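How to steam eggs, dumplings and veg in an electric cooking pot

Quick one, I keep getting asked. Electric pot, steel tier on top, glass lid. You can do dinner in it, or breakfast, or a pile of eggs for the week. No stove. I used mine in a rented room in Dallinville for two winters and never missed the stove much.

What you need

The pot, with its steamer tier and lid
Water, and a mug to measure it
A small plate or saucer that fits in the tier with space around the edge
Tongs
A bowl of cold water if you're doing eggs
Two dry dish towels

Before you start

Put the pot on a flat bit of counter, not under a cabinet. Steam goes straight up and it will lift the finish off a cabinet door over time. Ask my old landlord. Pull it forward until there's clear air above it.

Check the outside of the base is dry. Check the underside of the tier too, if you just washed it. Drips run down into places you don't want them.

Cord at the back. Handles where you can reach them without leaning over the lid.

Water

One mug in the base for anything under 12 minutes. Two mugs for longer. Don't go over the max line if yours has one – bubbling water comes up through the holes and you get soggy dumplings on the bottom.

Use hot water from the tap or kettle if you're in a rush. Cold is fine, just adds a few minutes.

Tier on, lid on, switch on. Let it get going before the food goes in. You want steam coming steadily from under the lid, not a wisp every now and then. All the times below start from there, not from when you hit the switch. This is where most people go wrong and then write to me about runny eggs.

Eggs

Straight from the fridge is fine. Lower them in with tongs, don't drop. One layer, no stacking.

7 minutes – soft, jammy in the middle
9 minutes – mostly set
12 minutes – hard, good for salad or lunch boxes

Large eggs. Take a minute off for small ones. 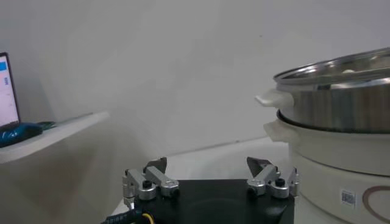 Timer goes, switch off first. Then tilt the lid away from you so the steam goes out the far side. Not toward your face, not toward your wrist. Rest it upside down on a towel so the drips don't go all over the counter.

Eggs go right into cold water. Leave them 3 minutes if you're eating them warm, longer if they're for the fridge. Crack the fat end first and peel from there, under the tap if they're being stubborn. Steamed ones peel much easier than boiled in my kitchen, even fresh ones.

Dumplings and buns

Line the tier. Cabbage leaf, lettuce leaf, square of parchment with a few holes poked in it. Without a liner they stick and tear and all the filling falls in the water.

Leave a finger of space between them, they swell. Frozen dumplings: 12 minutes, no thawing. Small fresh ones: 8. Plain frozen buns: 10, then switch off and wait 3 minutes before you open the lid or they wrinkle. Still taste ok if they do.

Abelardo Zapata wrote in to say he brushes the tier with a bit of oil and skips the liner completely. Tried it. Works for dumplings, didn't work for buns, I was scraping for ages.

Vegetables

Cut everything the same size or do it in rounds. Hard stuff first, soft stuff later.

Potato chunks, small – 15 minutes
Carrot coins – 8
Broccoli – 5
Green beans – 6
Zucchini – 4
Spinach – 2, and keep an eye on it

So for potatoes with broccoli, potatoes go in alone, and ten minutes later the broccoli goes on top. Salt afterward. Butter too.

Sweet potato takes longer than you'd think. Whole medium one is 23 minutes in mine and that needs a water top-up halfway. Poke it with a knife, if it drags give it more time.

Fish

On the saucer, skin down, slice of lemon if you have it. Thin fillet 6 minutes, thick one 10. Look at the thickest part, it should flake and not be see-through. The saucer gets very hot, so let it sit a minute with the lid off and lift it out with a folded towel. Don't tip the juice, pour it over rice.

Topping up

Anything over 15 minutes, check the water. Listen for it – when the bubbling goes quiet and starts to hiss, you're nearly dry. Lift the tier by the handles with dry towels, pour in hot water, tier back on. Cold water stops the steam and throws your timing off.

If it did boil dry, switch off, unplug, wait. Don't pour cold water into a hot dry pot. I did this once. Noise was horrible.

Cleaning

Unplug. Let it cool, lid off. Tier and lid get washed in the sink with soap. The electric base never goes in the sink, just wipe it inside and out with a damp cloth. Rim of the lid holds on to grease so run a soft brush aroud it.

White chalky marks in the bottom are from the water. Splash of white vinegar, mug of water, warm it up, switch off, leave half an hour, wipe out. I do it every March and whenever it looks bad. Open a window.

Dry everything before you stack it away. Lid goes on upside down or a bit crooked so it doesn't get that shut-in smell.

What I do on a Sunday

Eggs first, while the water's clean. Then veg. Then fish or dumplings last, becuase after fish everything tastes of fish. Fresh water in between if you're fussy. The whole lot takes under an hour and most of that is you doing something else in the next room, with a timer.

Couple of questions from last time

Wattage – mine's 1000 on high. If yours is lower, the food times don't change much once it's steaming, it just takes longer to get there.

Rice in the base while you steam on top? Yes, if your base has the depth. Rice water foams though, so keep it under half full. Hernán Sánchez asked about soup. Same answer, fill it less than you want to.

Reheating – cold rice on a saucer, 5 minutes. Yesterday's bun, 3. Pizza, no.

Custard cups next, once I get a batch without bubbles in it.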